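Workshop notebook, August
Hand plane restoration and sharpening jig, bench 2

Started 8:15. Kiyoshi brought in the two smoothing planes from the Follville sale. The larger one has a chipped iron and light rust on the sole. The smaller one is in better shape but the tote is cracked through at the base.

Soaked the larger iron and cap iron in vinegar while I worked on the smaller plane. Knocked the tote apart along the crack, brushed out the old glue and reglued with epoxy. Two rubber bands and a small clamp. Leave until tomorrow, no testing before then.

Selamawit asked again about panel work for the class in the fall. My vote is for a four-panel door at reduced size, with the grooves routed and the panels raised by plane. She would like to start with a plain box. We left it open. 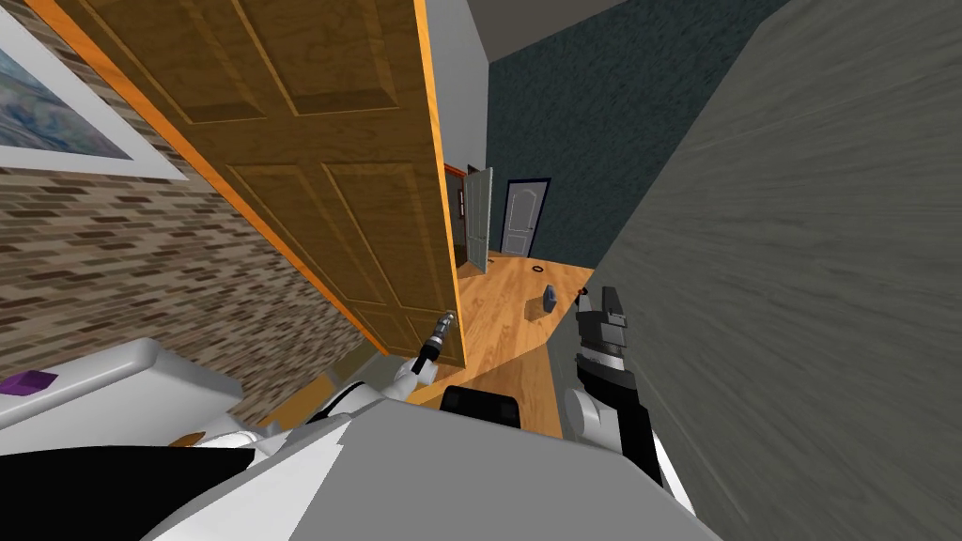
Sole flattening

Ran the larger sole on wet and dry paper stuck to the glass plate. Marked it with a pencil grid first. Low spot behind the mouth, and the toe took a long time to come in. Stopped at 300 grit. Hubert wants it taken up to 600 but I don't see the benefit on a plane that will mostly get used for pine. If he wants it shinier he can do it himself.

The mouth has a burr on the left side. Filed it off with the small flat file, five or six strokes, checking against the square each time. Wiped down with camellia oil.
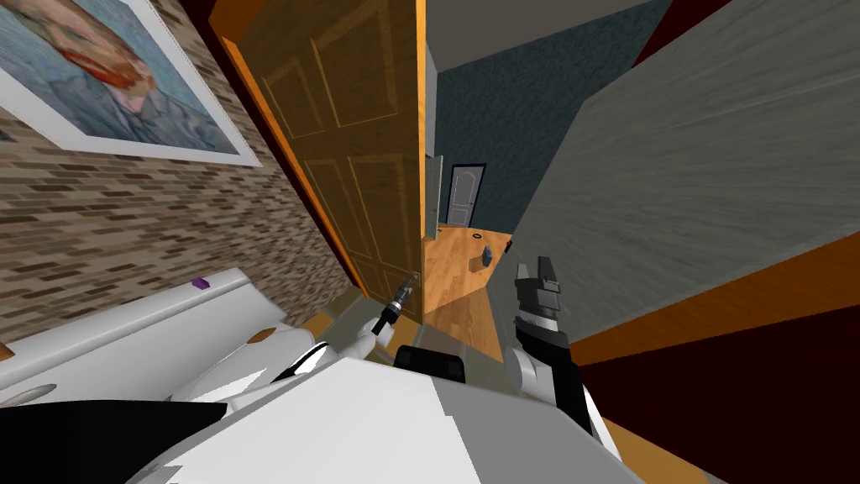 Bathroom with brick-patterned wall, open door, teal room beyond.

Iron and jig

Out of the vinegar at 11:00. Rinsed, neutralized in baking soda, dried with the heat gun. Pitting is shallow and stays clear of the cutting edge. Ground past the chip on the wheel, dipping every couple of passes. Blued one corner slightly and had to grind back again.

The Nishimura honing jig still slips on narrow irons. Shibata shimmed his with a strip of leather and says it holds. Tried card stock, which was fine on the coarse stone and went to mush on the fine one. Will cut leather this week.

Freehand for the final bevel. Takes arm hair. Back is flat for the first half inch and that will do. 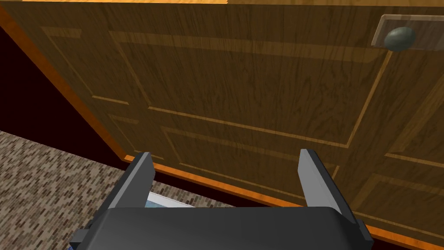 Wood grain and panel molding, close range.

Test cuts on scrap pine, then on the maple offcut. Pine clean both ways. Maple tore near the knot until I moved the cap iron closer to the edge, after which the shavings came off thinner and straighter.

To do
Unclamp tote, scrape squeeze-out, two coats of shellac
Leather strip for jig
Order fine paper, 4 sheets left
Ask Renji H. if he still has the spare lever cap screw
Return the glass plate to bench 5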